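Sample bags: progress report to Cekis, second instalment
10 April 2021

You asked for something shorter than the December report, which ran long on the history of our storeroom. We have taken the hint.

The grant was for 1,185 welcome bags, packed and handed out at community events. We have packed 400. That is fewer than the schedule promised, mainly because Brallus sent the first lot of totes with handles sewn for a taller nation than ours. They were replaced at no cost, after a correspondence we would be happy to forward should anyone at your end need help sleeping.

Contents are settled, after some discussion. Each bag gets an assortment of small packets, in whatever mix the suppliers have sent that month. We had hoped to have one colour of packet per bag, as it looks tidy on a table, but Eze ships its cartons mixed and sorting them ate a full afternoon we would like back.

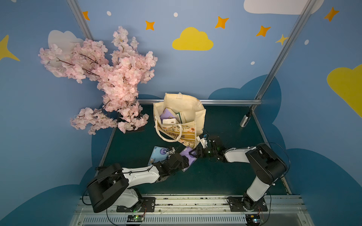 Packing order has been the main lesson of this quarter. We now stand the tote upright in the middle of the table with its printed panel showing and put the packets in from the top. Flat items go in on edge. The lavender packet and the green-and-white one both sit well in the cream canvas bag, next to the white rectangular item, and there is no need to fold anything. The cherry blossom on the left is artificial, needs no watering and has been our most reliable display purchase to date.

Spending to the end of March stands at $1,811, all of it on totes, packets and freight. Freight was the sore point. Vumix charged us twice for one delivery and has agreed to credit the second charge, in principle, which we gather is a place some way from our bank account. We will show the credit in the accounts when it arrives.

For the next period we plan to:

Finish the remaining bags, working from the replacement totes only.
Hold back 100 for the spring events, as agreed.
Settle with Vumix.
Ask Eze, again, about unmixed cartons.

We are not asking for more money. We would like permission to move the final handout date back by three weeks, and would be grateful for a reply before the next order goes in to Brallus.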